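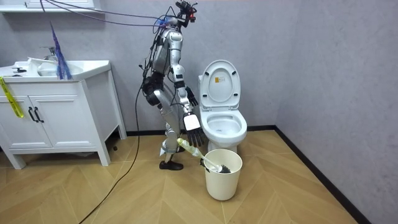
Home Courses Timetable Reading lists Contact

This website uses cookies to keep you signed in and to remember your display settings. Accept Manage settings

Water and Waste in the Ordinary House
Handout for Lecture 4: From the Yard to the Upper Floor
Department of Building and Household History, Piria College
Course leader: Minoru Nomura. Seminar tutor: Yuto Oshima.

Students should read this handout before the lecture and bring it to the seminar on Tuesday. It replaces the handout issued last October, in which the section on the Ondirum terraces contained several errors of dating.

1. Scope of the lecture

Lectures 2 and 3 dealt with the supply of water to the house. The present lecture deals with its removal, and with the effect that removal had upon the plan of the dwelling. Three matters are treated at length: the position of the privy before house drainage, the trap and the vent pipe, and the gradual appearance of a separate bathroom in houses of modest size. Public sewers are mentioned only where they bear on the house itself. They form the subject of Lecture 6.

The main case study is the town of Stostville. The town is useful for teaching purposes on account of its records. The vestry kept drainage books from 1761, and the series continues with few gaps until the duties passed to the town council. Students who chose the rural option should compare the Stostville material with the farm inventories discussed in Lecture 3.

2. The privy at a distance

In the earliest Stostville book there are entries for 200 dwellings. Most are described in a single line giving the name of the occupier, the street, and whether the privy was held alone or shared. The clerk did not record the form of the privy unless there was a complaint. Readers should therefore be careful about drawing conclusions from silence. A house with no remark against it may have had a sound vault, a poor one, or merely a quiet neighbour.

Where the form is recorded, the privy stood at the far end of the yard. Leases of the period commonly required a stated distance between the privy and the well. In the Kaneko Street leases that distance is 60 feet, which few of the plots could have provided. Yuto Oshima has compared the lease wording with the plot widths on the estate map and suggests that the clause was copied from a form intended for larger holdings. The seminar will consider whether tenants were ever held to it.

The distant privy shaped daily life in ways that plans do not show. Chamber pots were kept in bedrooms and carried down by hand. Ash, dry earth and lime were stored near the back door. The path across the yard was often the first part of the plot to be paved, and payments for paving are a more reliable sign of regular use than the privy itself, which seldom survives.

3. The trap

A drain connected directly to a house allows foul air to pass back into the rooms. The simplest remedy is a bend in the pipe that holds standing water. Water enters from the house side and pushes the earlier contents over the bend, and the last of it remains behind as a seal. The principle is easily stated, but its adoption in small houses was slow.

Two difficulties should be noted. First, the seal may be lost by siphonage when a large volume of water passes at speed down a connected pipe. Secondly, the seal may dry out if the fitting is not used. The first difficulty was met by the vent pipe, which admits air behind the moving water and is normally carried above the roof. The second has never been fully removed. It remains a matter of good practice to run water into a seldom used basin or floor gully.

Students often confuse the trap with the valve. Early closets of the better kind relied on a valve or sliding plate below the pan, worked by a handle. These mechanisms required frequent attention. The later ceramic pan, with the trap formed in the same piece as the bowl, has no moving part below the water line, and could be made in great numbers. The change reduced the cost of repair as well as the cost of purchase, and both should be mentioned in any written answer on the subject.

4. The closet enters the house

The first indoor closets in Stostville were placed in whatever space could be spared. The drainage books mention closets under stairs, at the end of landings and in the corner of a scullery. Few had a window. Objections from neighbours became less frequent over the period, while objections from within the household increased, chiefly on the subject of smell and noise.

Builders of new houses had greater freedom. In the Ondirum terraces the closet was placed in a rear projection with its own outside wall, so that the soil pipe could run straight down without crossing a room. The kitchen stood below, and its sink discharged to the same side of the house. This grouping of wet rooms, one above another, was economical in pipework and has remained usual. The plan of many later flats is governed by it even where the pipes are hidden.

The bath and the washbasin joined the closet at a later stage. The order in which they did so differs from one street to another, and students should avoid describing a single line of progress. Some households kept a portable bath in the kitchen for years after a closet had been fitted upstairs. Warm water was available in the kitchen, and there was little to be gained from washing in an unheated room.

5. Surfaces and upkeep

The bathroom was from the beginning a room judged by how it could be cleaned. Manuals for householders recommended hard, pale surfaces on which dirt would show. Glazed ceramic answered this requirement well. Timber did not, and boxed enclosures around the pan were criticised for concealing leaks and holding damp. The open pedestal pan, standing clear of the wall and floor on most sides, was recommended largely on these grounds.

Wooden floors nevertheless continued in use, particularly where a bedroom had been divided to form the new room. Sheet coverings were laid over the boards and turned up at the edges. The join between pan and floor was a frequent point of weakness, and the repair accounts of the Piria estate record more work at this one place than at the cistern, the seat and the supply pipe together.

Daily upkeep has changed less than the fittings. The bowl must be cleaned below the rim, where the flush may not reach evenly, and within the mouth of the trap. A long-handled brush has served for both purposes through several changes in the shape of the pan. Household manuals give consistent directions: apply the cleaning agent, allow it to stand, brush beneath the rim and then downward, and flush with the brush still in the bowl so that the bristles are rinsed. Acid and chlorine cleaners must never be used together. This warning applies equally to the collections store, where sanitary ware is washed before cataloguing.
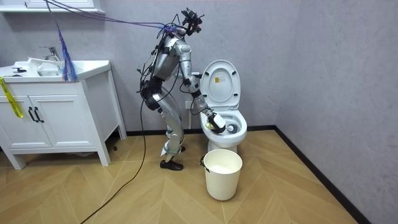
6. Reading the evidence

Students will work with four types of source in the seminar. Each has its own limits.

Drainage books. These record connections, complaints and fees. They are strongest on matters over which money changed hands. They say little of use inside the house.

Leases. A lease states what was required of a tenant. It should not be read as a record of what was built.

Trade catalogues. The Kaneko catalogues held by the department show the range of pans, cisterns and basins offered to builders. Prices are given for most items, though discounts to the trade are not. A fitting shown in a catalogue cannot be assumed to have been common.

Surviving rooms. Complete early bathrooms are rare. Fittings were replaced as they failed, and a room may contain a basin, a pan and a floor of three different dates. Pipe routes tend to outlast fittings. A blocked hole in an outside wall is often the best remaining evidence of an earlier arrangement.

7. Terms to be learned

Cistern: the vessel holding water for the flush.
Gully: a trapped opening at ground level receiving waste water.
Seal: the depth of water standing in a trap.
Soil pipe: the pipe carrying waste from a closet.
Vault: a lined pit beneath a privy.
Waste pipe: the pipe carrying water from a bath, basin or sink. In older buildings it was commonly kept separate from the soil pipe.

8. Questions for the seminar

Consider what the clerk in Stostville was employed to record, and how this affected the entries for shared privies.

Compare the position of the closet in one converted house and one house in the Ondirum terraces. Plans for both are in the seminar folder. Trace the route of the soil pipe before forming a view on the position of the room.

Examine the claim that cost alone decided the spread of the one-piece ceramic pan.

9. Written work

The essay for this part of the course is limited to 3000 words, including notes but excluding the list of sources. Titles must be agreed with Yuto Oshima in advance. At least two of the four types of source described in section 6 must be used. Drawings may be submitted on separate sheets and should carry a scale. Requests for more time should be sent to Minoru Nomura in writing before the closing date.

Original drainage books may be consulted by appointment only. Copies are available in the reading room and are sufficient for the essay.

Related items
Lecture 3: Wells, Pumps and the Kitchen Sink
Lecture 5: Heating Water in the Small House
Lecture 6: The Street Sewer and the Town Council
Using the Piria estate accounts: a short guide
How to set out notes and sources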